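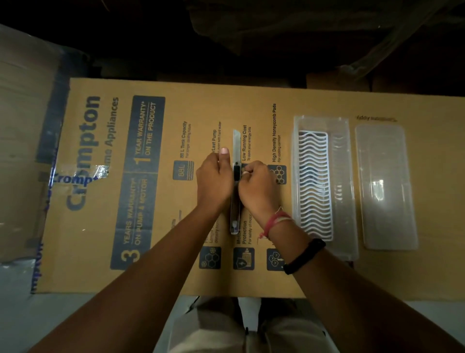
Cutting a flattened Crompton carton with the utility knife.

Packing room hand wanted, part time - Ledside, Murnwood

Hi, I'm Kyrylo Levchenko and I look after the packing room at Ledside. We take in home appliances and their spare bits and pieces, unpack them, sort them, reuse whatever packaging we can and send the lot out again to shops and repairers. I need one more person to work beside me, and I'd love it to be someone who gets a bit of a kick out of a neatly opened box (we do exist!).

The job is 12 hours a week, done as three shifts of 4 hours. We start at 7 am and you're out the door by 11, so it suits parents, students, and anyone with an arvo they'd like to keep. It's casual to begin with and I'm hoping it'll run right through to May, maybe longer if the orders hold up.

What you'd be doing

Mostly cartons. Fans, coolers, heaters, kettles, you name it, and every one of them arrives wrapped in more tape than you'd believe. You'd be opening cartons, taking out the parts trays, checking the contents against the sheet, and then flattening and cutting down the cardboard for the next use. Big appliance cartons are lovely thick board and I hate seeing them go in the skip, so we trim them into sleeves and dividers for the smaller orders.

Please leave the printed panels whole wherever you can. Model details and warranty wording - a "1 year on the product, 3 years on pump and motor" sort of panel - get photographed and filed with the job, and I've spent far too many mornings sticking one back together because somebody cut straight through the middle. Cut beside the print. Peel the tape back where it runs over the lettering.

Then there are the plastic trays and lids. Clear ones go with clear ones, stacked by size, and anything with a grille or a small part sitting in it stays together until it's been ticked off. Cracked trays go in the tub marked Privton, who collect them from us for recycling.

You'll also sweep up, empty the tape bin (it fills faster than you'd think) and help me bundle board at the end of the shift. No bundle goes over 12 kilos, and I'm strict on that.

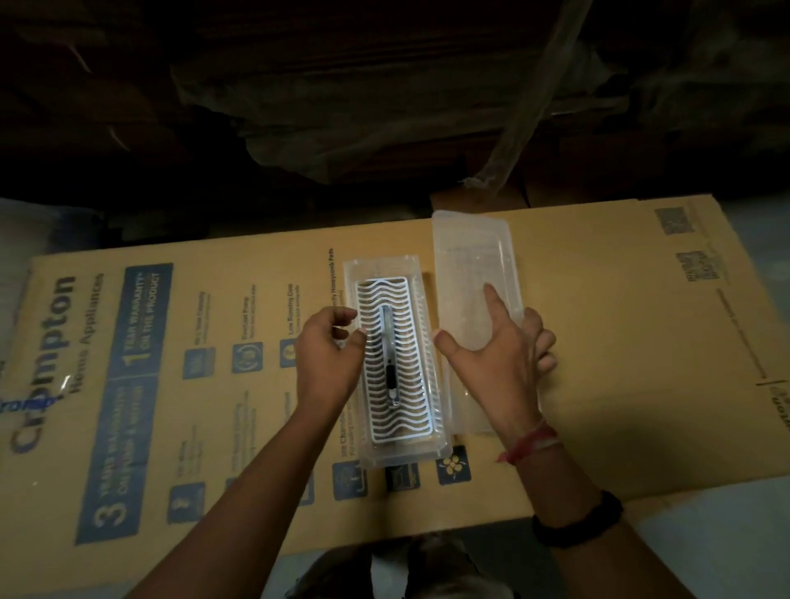
Who I'm after

Someone careful with a knife. I'll show you how we like it done: short blade, slow cut, other hand pressing the board flat and well clear of the line, blade slid back in when you put it down. If you've done stockroom, kitchen or picture framing work you probably have the hands for it already. If you haven't, come anyway, I learnt on the job too.

You'll need to be happy standing for most of the shift, and able to read a packing sheet without skipping lines. Decent handwriting would be a bonus, as our labels are still done with a marker. No forklift ticket needed, and no driving.

Gloves are supplied, though a few of us cut bare-handed for the fiddly tape and glove up for the lifting. Try both and see what feels right to you. Closed shoes are a must. Radio station is decided by whoever gets in first - sorry in advance for mine.

The practical bits

The packing room is at the back of the Kiani building in Murnwood, up the side lane past the tyre place. The 102 bus stops on the corner and there's free parking out the front before 8 am. We have a kettle, a fridge that hums and a proper break halfway through the shift, paid.

First shift is a paid trial. You'll work next to me the whole time, we'll go through a pile of mixed cartons together, and you can tell me at the end whether you fancy it. I have 40 cartons put aside for training, so there's no pressure if you make a mess of a few.

How to apply

No cover letter, please! Send me a short note through the Ledside contact page with your name, a phone number, which mornings you can do and one line on any work you've done with your hands. A résumé is fine if you've got one handy, but I won't mark you down for leaving it off. You can also drop into the packing room any working morning between 9 and 10 and ask for Kyrylo.

I ring everyone back myself, usually after the shift, so if you see a missed call from a Murnwood number around lunchtime, that'll be me.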